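What is a tax, and who decides where it goes?

When you buy a soccer ball or a new pair of runners, the shop keeps most of the money. A small part goes to the government. That small part is called a tax. Grown-ups pay tax on the money they earn at work too, and people who own a house pay a tax to their town or city council.

What taxes pay for

Some things are hard for one family to buy alone. You could not build your own road to school, or keep your own fire truck in the driveway. So everyone puts in some money and the whole town shares what it buys. Libraries, hospitals, street lights and playgrounds are often paid for this way.

Why people disagree

Most people agree that there should be some taxes. They do not agree on how much.

Some people think taxes should be higher so the government can do more, such as giving free lunches at school or running more buses. Other people think taxes should be lower. They say families know best how to spend their own money, and that governments sometimes waste it. Plenty of people are in the middle - they want more money for some things and less for others.

You can argue for either side and still be a kind and sensible person.

How a town makes up its mind

The town of Lowther has a council with nine members. Each May they write a budget, which is a plan for the money. This year the pool needed a new roof, and so did the library. There was only enough for one.

People could come to a meeting on a Monday night and speak. Almost 70 came. Thảo Ông said the pool should be first, as children learn to swim there. Bogdan Bucur said the library is used by more people and is open all year. Other people wrote letters or sat down at home to read the budget before they made up their minds. 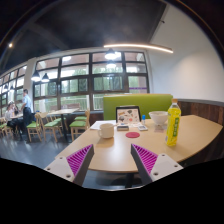

Voting on it

After the talking, the council voted. The library roof got five votes and the pool roof got four, so the library went first. The pool is on the list for next year.

If people in Lowther don't like what the council chose, they can vote for different members at the next election.

Words to know

Budget: a plan for how money will be spent.
Council: the group of people elected to run a town.
Election: when people vote to choose their leaders.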